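Teaching a Two-Finger Gripper to Tidy a Counter: Student Project Report
Speaker notes, Festeck student session
Speaker: Aldana Bustos. Project partner: Agustina Gallardo.

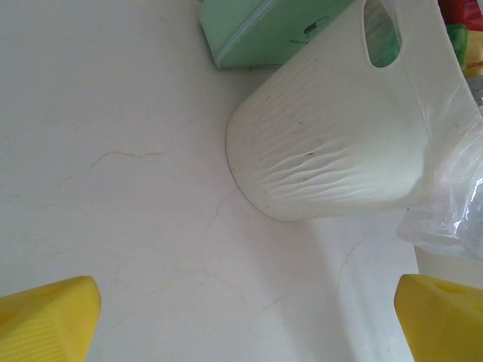 Wrist camera view, fingers open over the counter, white container at upper right.

SLIDE 1. Title

Leave the picture up while people sit down. Introduce both names. Agustina did the data handling and the training runs; I did the fingers, the mount and most of the teleoperation. Questions on training go to her at the end.

State the task in one sentence: the arm clears a kitchen counter by picking up one item at a time and placing it in a bin to its left. The policy gets the wrist camera and the joint positions. It gets no overhead view and no depth.

Point out on the picture: the wide gap between the fingers, the white container with the cutout handle, the clear plastic bag against it. All three come back later in the talk.

SLIDE 2. Where the project started

Began as a term assignment in the robotics elective. The assignment was a pick and place of foam blocks on a black mat. It worked well enough that we asked to continue with household items, and the department gave us the arm through August.

The block version used a fixed script and color thresholds. None of that code survived. Say so, people ask for it.

SLIDE 3. Hardware

Arm: Rillholm, the teaching model the department already owned. Stock controller, stock power supply.

Fingers: our own print, yellow. Ridges on the lower surface of the finger, blunt tip. First set had a sharp tip and it cut two bags on the same afternoon. The blunt tip costs us a few millimeters when going under a thin edge, and we accepted that.

Camera: mounted so both fingertips stay in view at the bottom corners at full opening. An earlier mount had the camera lower and only one finger was visible. The policy trained on that data closed off center by nearly a finger width. Moving the mount fixed most of it. All data from before the move was thrown out.

Software: recording and replay through Gu, which is Agustina's logging package. She wrote it for another course. It timestamps camera and joint streams and refuses to save an episode if they drift apart.

SLIDE 4. Why the counter is hard

Keep this short, one minute.

The counter is a pale marble pattern. A white container on a cream surface gives low contrast, and the most reliable cue is often the thin shadow under the rim. When we changed the lights the shadow moved and so did the grasp point.

The veins in the pattern are a second problem. In early runs the arm would descend toward a vein with nothing on it. We saw it in 15 minutes of watching playback and should have looked sooner. Adding episodes with the counter in other positions relative to the arm reduced it.

Clear bags are the third. A bag takes the color of whatever is behind it, and the highlights change as the wrist moves.

SLIDE 5. Data

Total recorded: 2,000 episodes. Kept after review: 1,458.

Reasons for rejection, in order of frequency: operator hesitated too long over the item; item slid out of reach; stream drift caught by the logger; wrong item picked relative to the label.

Explain hesitation. A long pause above the object teaches the policy to pause. We set a limit on time without joint motion and dropped anything above it. Agustina wanted a looser limit. We tried hers first and the arm hovered.

Operators were the two of us plus three students from the club. Styles differ. I come in from the side, Agustina comes straight down. Mixed data gave a policy that sometimes started one way and finished the other. For containers with a handle cutout we agreed on one approach and re-recorded.

SLIDE 6. Training

Behavior cloning, short action chunks, one policy for all items. Image input downsampled. Augmentation limited to brightness and small crops. Horizontal flips were tried and removed: the bin is always on the left, so a flipped image carries the wrong target.

Do not go into network size here. It is in the backup slides.

SLIDE 7. Evaluation

Protocol: items placed by a person who is not running the arm. One attempt per item. Success means the item is in the bin and the arm is back at its start pose. A dropped item is a failure even if it lands in the bin on a bounce. We argued over that one and kept the strict rule.

Attempts: 1,489. Successes: 770.

Let the number sit. It is a little over half. The room will want to know how it splits.

Boxes are the best category. Flat sides, clear edges, and they stay where they are put.

Rigid containers come second. Failures are mostly at the rim, where the lower finger meets the edge and pushes the container away.

Bags are the worst. The usual failure is a grasp that takes the bag together with the item next to it. By our rule that is a failure.

SLIDE 8. Failure case: bag against container

Go back to the opening picture for this slide. Bag draped over and beside the container, from the camera's side there is no clean line between them. A person would lift the bag off first. The policy has no notion of order, it goes for whatever the nearest training episodes went for.

We recorded a small set of episodes with the bag always taken first. Bag success went up. Container success went down slightly when no bag was present, with the arm making a small plucking motion at nothing before the real grasp. Play the clip if the projector has behaved so far.

SLIDE 9. What the Funcombe group did differently

Funcombe is the other student team on the same assignment. They kept a fixed camera above the counter and used the wrist view only for the last part of the approach. Their arm rarely goes for an empty spot. It also stops working if anyone bumps the tripod. Their results are on different items and should not be put side by side with ours. If asked which is better, say we have not run the comparison.

SLIDE 10. Things to change

Retake the bag data with the agreed order from the start. Mixing it in late was a mistake.

Print fingers in a matte material. Yellow was chosen because the club had that spool, and under the ceiling lights it shows glare in some wrist poses.

Add a stop condition for a grasp that closes on nothing. At present the arm carries air to the bin and opens over it. This wastes a full cycle and is easy to detect from the finger position.

Log the lighting. We have no record of which lamps were on for the first half of the data.

SLIDE 11. Thanks and questions

Thank the lab for the arm and the club operators for their time.

Likely questions:
Force sensing: none, only motor current, not used by the policy.
Can it run faster: yes, up to the point where light items tip over. We run at the recorded speed.
Is the data available: after the report is graded. Ask Agustina.
Why one policy for everything: less to maintain. Separate policies need a classifier in front, and that would fail on the same bags.

Backup slides: network size, full item list, finger drawings with hole positions for the mounting screws.

Last updated: 6/26/25
Contact the authors | Copyright Festeck student session | Back to top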